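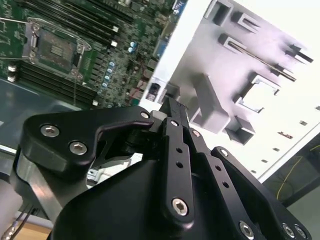
CPU 소켓이 비어 있는 메인보드와 메모리 슬롯.

마루를 뜯을 것인가, 갈아낼 것인가
오래된 원목 마루를 다시 살리는 공사에 대하여

글 조야 스테추크(Zoia Stetsiuk)

내가 한국에 와서 처음 산 집은 지은 지 30년 된 단독주택이다. 거실과 작은방 두 개에 참나무 원목 마루가 깔려 있었는데, 집을 보러 갔을 때는 장판 밑에 숨어 있어서 부동산 사장님도 몰랐다. 이사하기 전에 장판의 모서리를 들어 보다가 나무를 발견했다. 색은 거의 회색에 가까웠고, 창가 쪽은 검은 물 자국이 있었다. 그래도 발로 밟으면 단단했다.

처음에는 모두 철거하라고 했다. 시누이도 그랬고 이삿짐센터 직원도 그랬다. 요즘은 강마루가 싸고 관리가 편하다는 것이었다. 틀린 말은 아니라고 생각한다. 그러나 나는 나무가 많은 집에서 자랐고, 우리 할머니는 봄마다 바닥에 기름을 먹였다. 그 냄새가 생각나서 철거 견적을 받은 날 밤에 잠을 잘 자지 못했다.

그래서 두 가지 견적을 다 받아 보기로 했다. 하나는 철거하고 새 마루를 까는 것, 다른 하나는 지금 있는 마루의 표면을 갈아내고 다시 칠하는 것이다. 이 글은 두 번째 길을 선택한 사람의 기록이고, 같은 고민을 하는 독자에게 조금 도움이 되면 좋겠다.

마루의 두께를 먼저 잰다

마루를 갈 수 있는지 없는지는 두께가 결정한다. 원목 마루는 위에서 아래까지 같은 나무이기 때문에 여러 번 갈아낼 수 있다. 합판 위에 얇은 원목을 붙인 마루는 그 얇은 층이 남아 있을 때만 가능하다. 강마루와 강화마루는 표면에 무늬를 입힌 제품이어서 갈아내면 무늬가 없어진다. 그러니까 자기 집 바닥이 무엇인지 모르는 채로 기계를 빌리면 안 된다.

두께를 보는 제일 쉬운 곳은 문턱이다. 문턱의 몰딩을 조심히 들어 올리면 마루의 옆면이 나온다. 우리 집은 작은방 문턱에서 확인했다. 나뭇결이 옆면까지 그대로 이어졌고, 층이 갈라진 선은 없었다. 문턱이 어려우면 난방 분배기가 있는 벽장 속을 보아도 된다. 그런 곳은 마감이 거칠어서 옆면이 드러나 있는 경우가 많다.

작업을 맡은 곳은 미두라(Midura)라는 작은 시공업체였다. 대표인 위삼 아부 자우데(Wissam Abou Jaoude) 씨는 나처럼 다른 나라에서 온 사람이고, 한국어로 통화할 때 우리 둘 다 아주 천천히 말했다. 그는 거실에 들어와서 인사를 하고 바로 무릎을 꿇었다. 그리고 손바닥으로 판과 판 사이를 문질렀다.

"못이 올라온 데가 있어요. 이것부터 박고 시작해야 합니다. 안 그러면 사포가 찢어지고, 사포값은 손님이 냅니다."

그가 마음에 들었다. 돈 이야기를 먼저 꺼내는 사람은 나중에 돈 이야기로 싸우지 않을 것 같았다.

견적서를 읽는 방법

견적은 378만 원이 나왔다. 거실과 방 두 개를 모두 포함한 금액이고, 걸레받이 교체는 뺐다. 철거하고 강마루를 까는 견적보다 조금 높았다. 나는 이것을 솔직하게 쓰고 싶다. 오래된 마루를 살리는 일은 돈을 아끼는 방법이라고 소개되는 때가 많은데, 우리 집에서는 그렇지 않았다.

견적서에서 내가 다시 물어본 항목은 이렇다. 먼저 사포를 몇 번 단계로 나누어 가는지 물었다. 거친 사포로 시작해서 고운 사포로 끝내야 하고, 중간 단계를 건너뛰면 칠한 다음에 둥근 자국이 나타난다고 한다. 다음은 벽 가까운 곳을 어떻게 하는지였다. 큰 기계는 벽까지 닿지 못하므로 가장자리는 작은 기계나 손으로 해야 한다. 어떤 업체의 견적서에는 가장자리가 별도 요금으로 적혀 있었다. 처음에는 그 견적이 더 싸 보였지만, 별도 요금을 합치니 비슷해졌다.

먼지도 물어보아야 한다. 집진기를 연결한 기계라고 해도 먼지가 전혀 없는 것은 아니다. 우리는 부엌 입구를 비닐로 막고, 옷장 문틈에도 테이프를 붙였다. 그런데 현관의 신발장을 잊어버렸다. 공사가 끝나고 검은 구두를 꺼냈을 때 구두가 베이지색이었다.

오일이냐 바니시냐

가는 일보다 오래 고민한 것은 마감이었다. 바니시는 나무 위에 막을 만든다. 물을 흘려도 닦을 시간이 넉넉하고, 평소 청소도 간단하다. 대신 깊은 흠집이 나면 그 부분만 고치기가 어렵다. 부분만 칠하면 경계가 보여서, 결국 방 하나를 다시 갈게 되는 일이 있다. 오일은 나무 속으로 들어간다. 표면이 덜 미끄럽고 맨발의 느낌이 좋다. 흠집이 난 자리만 살짝 갈고 다시 바를 수도 있다. 그 대신 때때로 오일을 보충해 주어야 하고, 젖은 컵을 오래 두면 동그란 자국이 남는다.

한국 집에는 한 가지 문제가 더 있다. 바닥 난방이다. 원목은 겨울에 마르면서 줄어들고 장마에는 습기를 먹고 늘어난다. 판 사이의 틈이 겨울에 넓어지는 것은 자연스러운 일인데, 막이 두꺼운 바니시를 틈까지 채워서 칠하면 그 막이 갈라지거나 판 여러 장이 함께 붙어서 한곳에 큰 틈이 생길 수 있다고 위삼 씨가 설명했다. 그래서 그는 온돌이 있는 집에는 오일을 권하는 편이다. 물론 개를 키우는 집이나 어린아이가 있는 집은 다르게 생각할 수 있다.

우리는 오일로 정했다. 제품은 무사(Musa)의 무색 오일과 인가(Inga)의 연한 호두색 오일을 놓고 비교했다. 창가와 복도 쪽에 각각 손바닥만큼 발라 보고 하룻밤을 기다렸다. 아침에 보니 호두색은 가게의 견본보다 훨씬 어두웠다. 오래된 참나무는 새 참나무와 색을 받는 정도가 다른 것 같다. 남편은 어두운 쪽이 고급스럽다고 했고, 나는 밝은 쪽이 좋았다. 거실은 북향이어서 내 의견이 이겼다.

견본은 꼭 자기 집 바닥에 발라 보기를 권한다. 가게의 조명 아래에서 고른 색은 가게의 색이다.

공사 기간의 생활

작업은 모두 8일이 걸렸다. 그중에서 기계가 돌아간 날은 앞의 며칠이고, 나머지는 바르고 말리는 시간이었다. 첫날은 장판을 걷고 접착제 자국을 긁어냈다. 생각보다 이 일이 길었다. 장판 본드가 나무에 붙어서 노란 껍질처럼 되어 있었는데, 그대로 기계를 대면 열 때문에 본드가 녹아 사포에 달라붙는다고 한다. 작업자 두 사람이 스크레이퍼를 들고 하루 종일 바닥에 앉아 있었다. 나는 보리차를 끓여 주는 것 말고 할 수 있는 일이 없었다.

둘째 날에는 못을 박고 상한 판을 바꾸었다. 창가의 검은 자국은 예전에 화분에서 샌 물 때문인 듯했고, 몇 장은 속까지 부드러워져 있었다. 새 나무를 넣으면 색이 튀니까 위삼 씨는 작은방 붙박이장 밑에 있던 판을 떼어 거실에 옮기고, 새 판을 붙박이장 밑에 넣었다. 이런 생각은 나 혼자라면 하지 못했을 것이다.

기계 소리는 크다. 아랫집이 없는 단독주택이라도 옆집에는 들린다. 우리는 공사 전날에 옆집 두 곳에 귤을 가지고 가서 인사를 했다. 아파트라면 관리사무소에 신고하고 엘리베이터에 안내문을 붙여야 한다. 같은 업체에 일을 맡긴 파이브게이트(Fivgate) 단지의 한 주민은 안내문을 늦게 붙여서 공사가 며칠 밀렸다고 들었다.

오일을 바르는 동안에는 난방을 껐다. 바닥이 따뜻하면 오일이 너무 빨리 마르고 얼룩이 생기기 때문이다. 첫 번째 오일을 바르고 남은 것을 천으로 닦아낸 다음에 6시간을 비워 두었고, 그동안 우리는 동네 도서관에 앉아 있었다. 오일을 닦은 천은 물에 적셔서 뚜껑이 있는 금속 통에 넣어야 한다. 뭉쳐서 그냥 두면 저절로 열이 나서 불이 날 수 있다. 혼자 작업하려는 분은 이 부분을 꼭 기억해 주시기 바란다.

직접 할 수 있을까

기계를 빌려주는 곳이 있으니 직접 하는 것도 가능하다. 나도 작은방 하나는 직접 해 보겠다고 했다가, 위삼 씨가 큰 기계를 잠깐 잡아 보게 해 주어서 마음을 바꾸었다. 기계는 멈춘 자리에서 나무를 판다. 내리는 순간과 드는 순간에 계속 걷고 있어야 하는데, 나는 내릴 때마다 멈추었다. 그때 생긴 얕은 물결은 지금도 작은방 구석에 남아 있고, 저녁에 햇빛이 옆으로 들어오면 보인다.

대신 걸레받이는 우리가 했다. 오래된 것을 떼어서 페인트를 벗기고, 흰색으로 두 번 칠해서 다시 붙였다. 모서리의 각도가 맞지 않아서 실리콘을 많이 썼다. 방 하나의 바닥을 직접 하고 싶은 분에게는 큰 드럼형보다 원형 진동 샌더를 권하고 싶다. 속도는 느리지만 깊이 파일 걱정이 적다. 가구로 가릴 자리부터 시작하면 연습이 된다.

그 후의 관리

오일 마루를 물걸레로 청소해도 되느냐는 질문을 제일 많이 받는다. 꼭 짠 걸레라면 된다. 스팀 청소기는 쓰지 않는다. 의자 다리에는 펠트를 붙였고, 펠트 사이에 모래가 끼면 그것이 사포가 되니까 가끔 뒤집어서 확인한다. 현관 매트는 전보다 긴 것으로 바꾸었다.

첫 장마가 걱정이었다. 7월에 비가 계속 올 때 거실의 판 몇 장이 가운데가 조금 올라왔다. 놀라서 전화를 했더니 제습기를 틀고 기다려 보라고 했다. 가을이 되면서 대부분 다시 내려갔다. 한 장은 아직 조금 높아서 양말을 신고 걸으면 느껴진다. 겨울에는 반대로 틈이 벌어져서 머리핀이 하나 들어갔고, 꺼내려고 하다가 더 깊이 넣었다.

미두라에서는 사람이 많이 다니는 길만 먼저 오일을 보충하라고 했다. 우리 집은 부엌에서 소파까지 가는 길이 그렇다. 물을 한 방울 떨어뜨려서 금방 스며들면 오일이 부족한 것이다. 지난주에 해 보니 소파 앞은 괜찮았고, 냉장고 쪽 문턱에서는 물방울이 바로 사라졌다. 남은 오일 통은 보일러실 선반에 있다. 날씨가 더 따뜻해져서 창문을 하루 종일 열어 둘 수 있을 때 바르려고 한다.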